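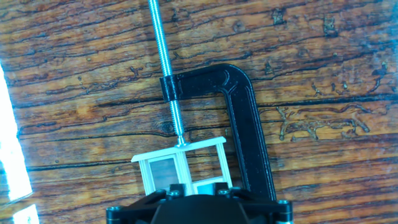

Peut-on passer un vernis à l'eau sur un bois qui a déjà été huilé ?

Seulement si l'huile est bien sèche à cœur et que la surface a été égrenée puis dégraissée, sinon le vernis perle et finit par peler. En cas de doute, essai sur une chute ou sur une face cachée, et on attend une semaine avant de juger.

Forum Petites maisons et vitrines > Finitions, colles et peintures
Sujet ouvert le vendredi 18 mars 2022

sciure_bleue
Bonjour tout le monde ! Je vous lis depuis des mois et je me lance enfin. J'ai repris une maison de poupée à trois étages, façade ouvrante, toit amovible, achetée dans un vide-grenier avec la moitié des menuiseries en moins. Les murs sont sains, je n'y touche pas. Par contre le socle, une belle planche épaisse avec un veinage superbe, a été huilé par l'ancienne propriétaire (elle me l'a dit en me la vendant, mais elle ne savait plus avec quoi ni quand). Je voudrais une finition bien brillante dessus, genre miroir, parce que la maison va aller sur une commode sombre et que ça ferait un contraste fou.
J'ai acheté un pot de 500 ml de Sornitik brillant à l'eau, 22 euros quand même, et maintenant j'ose pas l'ouvrir. Et puis j'ai un deuxième souci, les fenêtres, mais j'y viens après, je préfère faire les choses dans l'ordre.

rabot_du_dimanche
Messages : 969
Salut et bienvenue. Le Sornitik à l'eau je l'ai utilisé sur du hêtre nu, il se tend bien, il ne jaunit pas trop. Sur de l'huile c'est une autre histoire. Tu prends un chiffon blanc, un peu d'alcool à brûler, tu frottes dans un coin. Si le chiffon ressort gras, tu oublies le vernis pour le moment. Tu ponces, tu nettoies, tu recommences. Et surtout tu laisses la laine d'acier au placard avant un produit à l'eau, les brins qui restent rouillent et tu te retrouves avec des points orange partout.

Olivette
Je ne suis pas du tout d'accord avec l'idée de vernir, désolée ! Un socle huilé, ça se ré-huile, point. Tu passes une couche fine de Cakura incolore, tu essuies au bout d'un quart d'heure, tu lustres le lendemain et c'est magnifique. Le brillant miroir sous une maison miniature ça fait vite parquet de salle des fêtes (c'est mon goût hein, ne m'en veux pas). Et le jour où tu fais une rayure, avec l'huile tu rattrapes en cinq minutes.

rabot_du_dimanche
@Olivette elle a demandé du brillant. Avec ton huile elle aura du satiné au mieux, même en lustrant jusqu'au mois d'août.

Olivette
J'ai obtenu du TRÈS brillant avec trois couches, il faut juste être patiente. Mais bon, chacun son école.

sciure_bleue
Merci à vous deux, je sens que j'ai ouvert un vieux dossier ! Chiffon blanc passé : il ressort à peine jaune, pas gras au toucher. Du coup je penche pour le vernis quand même. Je ponce à combien ? J'ai du 120, du 240 et du 400 dans le tiroir.

rabot_du_dimanche
240 pour ouvrir, à la cale, toujours dans le fil. Dépoussiérage, chiffon à peine humide, séchage complet. Première couche diluée avec un peu d'eau. Ensuite le 400 entre les couches, très léger, tu casses juste le grain relevé. Le 120 tu le gardes pour autre chose, tu vas creuser les veines tendres et avec un brillant ça se verra comme le nez au milieu de la figure.

sciure_bleue
Super clair. Alors, les fenêtres ! Il m'en manque une bonne partie et les modèles tout faits chez Prandutis ne vont pas du tout, ils sont en plastique blanc avec des petits-bois moulés, et les ouvertures de ma façade sont presque carrées. J'ai commencé à en fabriquer en bâtonnets, croisillon au milieu, quatre carreaux. Visuellement j'adore, mais elles vrillent. Je les pose à plat le soir, le matin il y en a une qui fait la bascule. Colle à bois blanche classique, peut-être un peu généreuse... 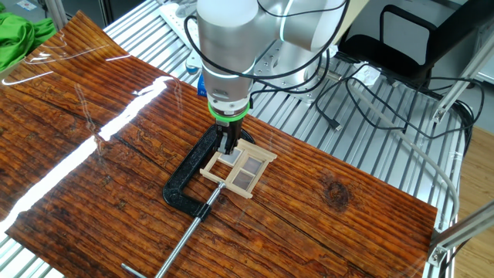 papier_calque
Le croisillon, tu le colles en même temps que le cadre ou après ? Parce que chez moi tout le problème venait de là. Si tu fais le cadre d'abord et que tu glisses la croix ensuite, en forçant ne serait-ce qu'un cheveu, elle pousse sur les montants et tout part en hélice. Je coupe maintenant mes traverses un poil trop courtes, je comble avec un mélange colle et poudre de ponçage, et ça reste plat.

Olivette
Oui pour les traverses, mais moi j'accuserais plutôt la colle ! La blanche apporte de l'eau, le bâtonnet est fin, il boit d'un côté et il se cintre. Un point minuscule au cure-dent à chaque angle, pas plus. Et presser entre deux carreaux de faïence avec du papier cuisson jusqu'au lendemain (pas du papier journal, j'ai encore une lucarne avec la météo imprimée dessus).

cendrillonne_75
Coucou, je débarque ! Pour les vitrages vous mettez quoi ? J'ai testé le rhodoïd, ça brille trop à mon goût. Le calque de papetier donne un gris doux, un peu translucide, parfait pour des pièces qu'on n'a pas meublées. Par contre il gondole dès qu'on met de la colle liquide, donc adhésif double face très étroit.

sciure_bleue
Ah le calque, bonne idée pour le grenier, il n'y a rien dedans à part des toiles d'araignée authentiques. Je note aussi pour les traverses. Papier_calque, je faisais exactement ce que tu décris, cadre d'abord et croix en force. Je me trouvais même plutôt habile.

rabot_du_dimanche
Deux choses. Un, trie tes bâtonnets avant de coller. Tu les regardes par la tranche, ceux qui sont voilés servent à remuer la peinture. Deux, les bouts qui dépassent aux angles, tu les laisses jusqu'à ce que ce soit sec, tu araseras après à la cale. Si tu les coupes pile avant, tu n'as plus de marge pour remettre d'équerre.

papier_calque
Ah non, là je dis stop, araser après collage sur du bois aussi fin c'est l'arrachement assuré. Je coupe tout à dimension dans une boîte à onglets, avant. La colle tient mal en bout et la scie fait levier.

rabot_du_dimanche
Pas si tu ponces au lieu de scier. J'ai dit à la cale.

papier_calque
Même à la cale. J'en ai ruiné assez pour avoir un avis.

cendrillonne_75
Moi je laisse dépasser exprès sur les maisons de campagne, ça fait rustique, et comme ça personne ne se dispute :)

sciure_bleue
J'en fais une de chaque façon ce week-end et je vous raconte. Dernière question pendant que je vous tiens : la fenêtre, je la vernis aussi, ou je la laisse brute ? J'ai peur que du bois clair tout nu jure à côté du socle bien laqué.
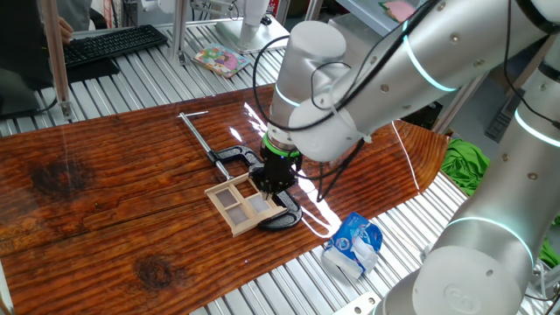
Bois clair de la petite fenêtre et planche vernie brillante.

Olivette
Brute !!! Ou alors une cire incolore, au doigt. Le contraste clair et mat contre foncé et brillant, c'est justement ce qui est joli. Si tout brille l'œil ne sait plus où aller.

rabot_du_dimanche
Pour une fois je suis d'accord avec Olivette, faites une capture d'écran. Juste un fond dur très dilué si la maison est manipulée par des enfants, sinon les doigts marquent vite. Et tu le passes avant de poser le vitrage, bien sûr.

cendrillonne_75
Dambrauskienė fait un fond dur mat en petit flacon avec le pinceau dans le bouchon, je trouve ça pratique pour les croisillons. Un peu cher, mais on en met trois gouttes. Attention il file dans les angles, il faut repasser avec un pinceau sec.

sciure_bleue
Bon, retour du week-end. Le socle d'abord : ponçage fait, première couche diluée dimanche matin. Ça n'a pas perlé ! J'ai juste une zone plus mate le long d'un nœud, grande comme une pièce. Les fenêtres : celle coupée à dimension est plate, celle arasée après est plate aussi, mais j'ai un petit éclat à un angle. Je ne sais pas si c'est la méthode ou moi.

papier_calque
C'est la méthode.

rabot_du_dimanche
C'est quel grain que tu as pris ?

sciure_bleue
Euh, le 120...

rabot_du_dimanche
Voilà. Pour ta zone mate près du nœud, ne rajoute rien localement, tu aurais une auréole. Passe ta deuxième couche partout, laisse tirer une journée entière, un coup de 400, puis regarde en lumière rasante près d'une fenêtre (une vraie). Si c'est toujours mat, il reste de l'huile à cet endroit et il faudra redescendre au bois juste là, avant la troisième.

Olivette
Ou alors tu décapes tout et tu passes au Cakura, je dis ça je dis rien.

sciure_bleue
Deuxième couche ce soir, alors. Et je commande du calque pour le grenier, cendrillonne tu prends quel grammage ?

cendrillonne_75
Le plus épais qu'ils ont au rayon dessin, je n'ai jamais regardé le chiffre. Je vérifie sur la pochette en rentrant et je te le mets en message privé.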